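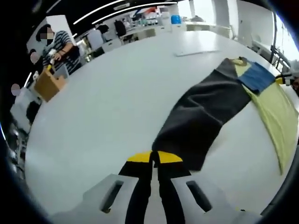

From: Dirceu Camargo
To: cutville-clothes list
Date: 18th May
Subject: Re: [cutville-clothes] Folding, again

Replying inline, as the original had six points in it and I only disagree with four.

> I picked up the last lot for the Zastgate shop and I'm sorry to be
> the one to raise it again, but every pile had been folded a
> different way. Some in thirds, some in half, one pair of trousers
> more or less wrapped round itself. Could we please agree on one
> fold and stick to it?

We did agree on one. We agreed in December, at some length, and I have the notes. The trouble is that three people went home with three different memories of it, and one of them was me. For the record it is: face down, sleeves in, sides to the middle, bottom up to the collar, turn over. If the collar isn't on top when you've finished, you have made a parcel.

I accept the trousers.

> Also the towels. Why are the towels in with the shirts?

Because they arrive in with the shirts. People clear out a cupboard and the cupboard comes to us in the order it fell. At the last session the big table had a pale yellowy-green towel down one side, a folded blue cloth on top of it and something charcoal beside it that had been put down in a heap, and I wouldn't have liked to say in which order anybody meant to deal with them. The towel had got as far as hanging over the edge, which is what towels do on that table. It is a very handsome white table and as slippery as a fish counter.

So, towels. I suggest they go straight off the table and into a bag of their own before anyone folds anything. Twenty-five to a bag is the most the Sampaio bags will stand. I tried more once and the handles stayed in my hand while the bag stayed in the car park.

> The two-colour tops are a particular problem. If they're folded
> with the plain side out we put them on the wrong rail and have to
> move them all later.

Fair, and I'd not thought of it from your end. It's worse with the ones that have a contrasting neck as well, when you can get three colours out of what may or may not be one garment. I've stood over a pile trying to decide where one top stopped and the next began, and ended up following the collar with a finger like a child learning to read.

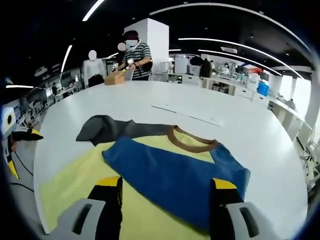 Brown ribbed collar, pale yellow, royal blue, and a charcoal corner sticking out on the left. Which rail?

My proposal is that anything with more than one colour gets folded with the neck up and as much of the second colour showing as you can manage. It won't be as neat. I have made my peace with that, and I'd ask those of you who iron to try to do the same.

Dark things should come off the pile first, too. Charcoal sheds on pale yellow with real enthusiasm, and the lint roller is a Bomside one, so it works until you need it.

> Could the piles be smaller? Our shelf is 45 cm deep and anything
> tall goes over the back.

Yes. Send me the height as well, please, as depth isn't what goes over the back. If it's the same shelf I helped carry in, it also leans, and I'd look at that before blaming the jumpers.

> We put 2,000 pieces through the shop last year and I'd say a good
> part of them were refolded at our end. It's hours.

I believe you. I'd only add that some of that is customers. I have watched a grown man in your shop unfold every shirt in his size, hold each one against himself, and leave with a jigsaw.

> Last thing, can we have the slips inside the fold and not on top?
> They blow off whenever the door opens.

Agreed, no argument, inside the fold and tucked under the collar. I'll bring more slips. The old ones still say "Jumers" and I'd like to use them up.

To save everybody scrolling back through this:

Towels off first, 25 to a bag.
Dark things next.
Plain tops as per December.
Two-colour tops neck up, second colour showing.
Slip under the collar.
Trousers in half lengthways and then in half again, and put down.

If you can't tell whether it's one garment or two, leave it open at the far end of the table and carry on with something else. Somebody will pick it up by the shoulders sooner or later and then we'll all know.

I can do the next run to Zastgate as long as the car is back. Would whoever has the second roll of bags let me know, it isn't in the cupboard and it isn't under the table either, I've looked.

Dirceu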